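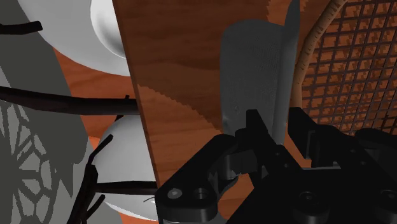 Wood movement and the width of solid panels

Readers who build with solid lumber will have seen a flat panel cup, split or pull a frame out of square within a year of assembly. The cause in most cases is a change in moisture content after the joints were closed. Wood gains and loses water until it is in balance with the surrounding air, and its dimensions change with it.

Movement is not equal in all directions. Along the grain it is small enough to ignore in furniture. Across the grain it has to be designed for, and it is greater in the tangential direction (along the growth rings) than in the radial direction. A flatsawn board therefore changes more in width than a quartersawn board of the same species, and it tends to cup as the two faces shrink by different amounts.

The workshop at Hiltura kept records on one batch of flatsawn panels through a full heating season. The batch held 164 panels, all glued up from narrow staves and left without finish on racks. Of these, 98 stayed within the shop's flatness limit. Most of the rejects had been stacked without stickers for part of the season, so that one face dried ahead of the other. Rocío Ojeda, who kept the records, notes that the species mix was uneven and that the result should not be applied to other stock without checking.

For a tabletop 361 mm wide, the usual practice at Hiltura is to allow 7 mm of total movement. The allowance is split between the two edges when the top is fixed at its center line. If one edge has to stay flush with an apron, that edge is fixed and the full allowance goes to the other side – slots at the free edge must be cut long enough to match.

Screws in slotted holes should be snug but able to slide. Glue across the grain should be kept to the middle of the joint. A breadboard end is pinned tight at the center and loose at both ends, with the outer holes in the tenon lengthened. Panels in a frame get no glue in the groove at all.

Finish slows the exchange of water but does not stop it. Both faces and all edges should get the same number of coats, including the underside of a top. End grain takes up water faster than the faces and needs extra attention.

Moisture content should be read with a meter on the day of glue-up, at several points along the board and away from the ends. Pin meters need a species correction. Stock brought in from an unheated store in winter should be stickered in the shop until repeat readings agree – the time needed depends on thickness.

The May issue will cover kiln schedules for thick stock.

3 comments
Share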